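Do you tape down every cable before a house move, or just box it all?
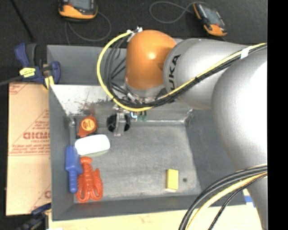

Moving with way too many cords

Posted by Flollavico

So we're leaving our place in Ermont in September and I've started packing the office, which has been a mistake so far. I have a desktop, 4 monitors (I know, I know), a printer and a drawer of chargers I'm scared to open. The movers quoted me $1,115 and that doesn't include unplugging or wrapping anything. Do I leave the cords attached and tape them to whatever they belong to, or pull everything and bag it? Last time I pulled everything and it took me until 2 a.m. to get the internet back. I'd like to not do that again!

Shahbazi

Pull them. I've moved five times and the only things I ever broke were the ones I left plugged in – a monitor port got bent sideways in the truck and that was that. Take a picture of the back of the desktop with your phone first, then put each cord in its own sandwich bag with a strip of masking tape saying what it goes to. A box of 50 bags will cover you with plenty left for screws and shelf pins. Wind them in big loose loops too. I used to wrap mine tight around my hand and a couple went bad right at the plug end.

Oh, and the router goes in your own car with its power cord, along with the toilet paper and a lamp. Don't let it get on the truck.

Estach

just throw it all in a tote. you'll buy new ones anyway

Flollavico

Thanks, both. Went with the bags and did the desk on Wednesday night. I also opened the charger drawer and found 13 that don't fit anything we own, so those are going to the electronics drop-off. Still have no idea what to do about the printer. The ink is half full and I don't trust it on its side.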